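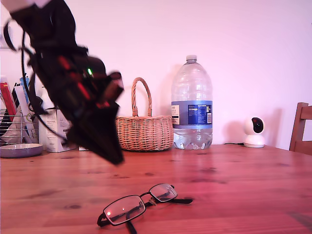
The table where the glasses live

Saturday, May 29, 2021
By our homes correspondent

Most households that have a pair of reading glasses have a place where the glasses are supposed to be, and a second place where they are. In a good many homes the second place is the kitchen table. They get put down at the end of a letter or a recipe, arms open, and they stay there until someone wants the table for a meal.

I have been wearing glasses for most of my adult life and I have broken two pairs, both on tables. One went under a serving dish. The other was swept to the floor with a newspaper in December, and I spent the rest of that month in an old pair with the wrong prescription. So this piece is about tables and what we leave on them, and about how to keep a thin pair of frames in one piece when they share the space with everything else.

Start with the surface. Wood is kinder than stone or tile, but it is still hard enough to mark a lens. Plastic lenses pick up fine scratches from crumbs and grit, and a knotty pine top holds more grit than it seems to, mainly in the seams between the boards. Wipe along the grain with a damp cloth, then again with a dry one. If the top has been waxed or varnished it will also throw back a fair bit of light, and thin dark frames are easier to spot against it than clear ones.

The optician I use, in Rolholm, gives every customer the same short talk. Lens side up, always. Fold the arms if the glasses are going to be there for more than a minute. Lift them with both hands, one on each side, so that the hinges open evenly. Taking them off by one arm is what loosens the screws, and a loose screw is behind most of the repairs that come in.

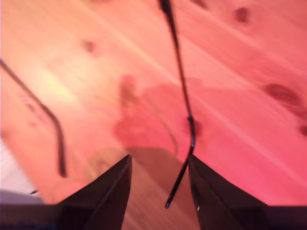

Screws can be tightened at home with a jeweller's screwdriver, which most hardware shops sell. Work over a tea towel, because a screw that size will roll into a gap in the boards and stay there. Turn it until you feel it stop and no further. If the arm still swings freely, the thread has gone and the frame needs to go back to the shop. A bent arm is a different matter. Metal ones can be eased back a little at a time, but I have never managed it without making the fit worse somewhere else, and I now leave it alone.

Then there is the company the glasses keep. A kitchen table collects things along its back edge, against the wall, where they are out of the way of plates. At home in Stostunlow ours has a basket, a water bottle and whatever came in the post. It is worth going along that row once a week. Bottles should go at one end, where a knock won't send them over the rest. A basket with a tall handle is useful but takes up more room than its base suggests, and sleeves catch on it.

I did try keeping my glasses in the basket. It lasted a fortnight. They sank under the onions and I was late for a train. A shallow bowl works better — wide enough to drop them into without looking, low enough that nothing else gets piled on top. Line it with a square of felt or an old cleaning cloth.

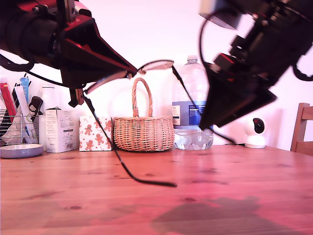 Thin black frames held clear of the tabletop, with a wicker basket and a water bottle behind.

A hard case is still the safest choice, and the one I use least. It shuts with a snap and then disappears into a bag or a coat. If you can train yourself to use one, do. For the rest of us the bowl will have to serve, along with a quick look at the table before the plates go down.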